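Soltanance takes old office computers apart with robot arms, so that drives and memory can be used again. We began in May with one table, and a page about us should also tell what went wrong.

The work is close work - plates, screws and wires with little room between them.

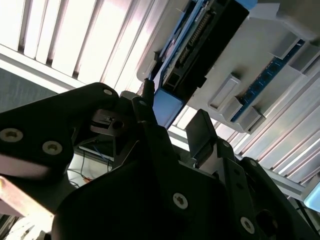
*Gripper at a circuit board, wrist camera.*

On 10/19/22, in our project Witero, the gripper lost its hold on a drive carrier and the drive fell into the case. It was removal number 818. No person was hurt. The grip force was set too low after a software update, and we did not check it.
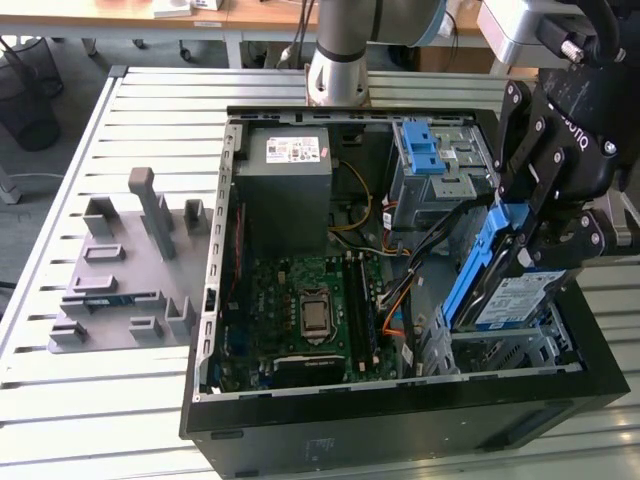 Our partner Estska wrote to us that a dropped drive is a small loss, but a stop button which answers late is a serious one, and they asked us to test both.

They were right. The stop was slow also. We repaired it, then we ran 1000 grips without a person at the table.

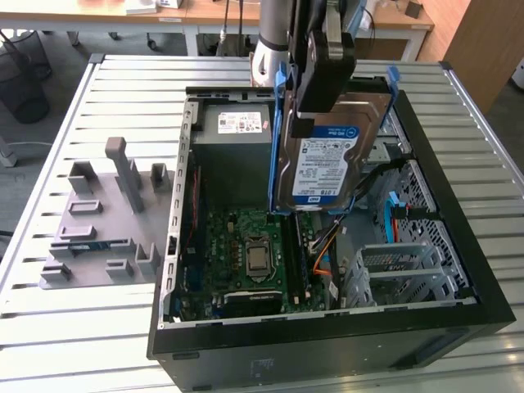 *A 1 TB drive in its blue caddy, held over the open case.*

Today every update begins with 50 slow grips. Cables are still our weak point, and Miranda, our planning program, does not always see them well.

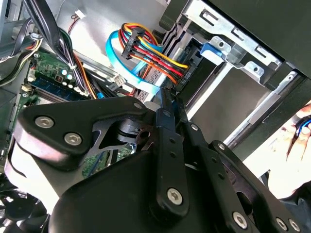

*Gripper near the drive cage and the power cables.*

We are now nine people. Fault reports are sent to any visitor who asks.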